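Product review: Griline two-sided scouring sponge
Ustness Household Testing Service, 2026-01-04

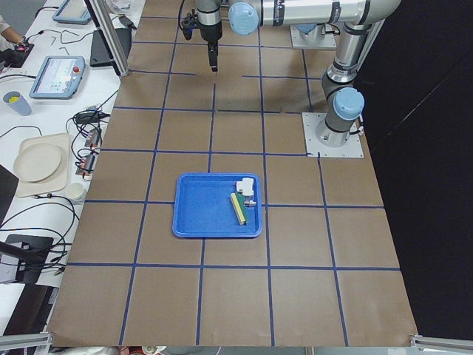

A yellow and green sponge in a blue plastic tray.

The Griline is a conventional kitchen sponge with a soft side for glassware and a coarse side for pans. It is sold by Chowdary in packs of two. The Service assessed it for use in staff kitchens and tea rooms, where a sponge is shared and seldom looked after.

Cleaning performance was good. The coarse side lifted baked-on cheese from enamel dishes and porridge from saucepans with moderate effort. It left fine marks on a polished stainless steel sink and should be kept away from non-stick coatings. The soft side held its lather well and rinsed clean.

Durability was mixed. After some 1000 strokes on a ceramic tile the scouring layer remained firmly attached, but by 2000 strokes the corners had begun to lift. The Paranow, tested in March under the same conditions, showed no lifting and a little more flattening.

Drying was the principal weakness. A Griline left flat beside the sink overnight was still damp in the morning — standing it on its long edge improved matters considerably. The packaging gives no advice on drying or replacement, and the Service has asked the distributor to consider adding both.

The colour did not transfer to white crockery or tea towels.

Rating: recommended for general washing-up. Kitchens that clean heavy bakeware daily may prefer the Paranow.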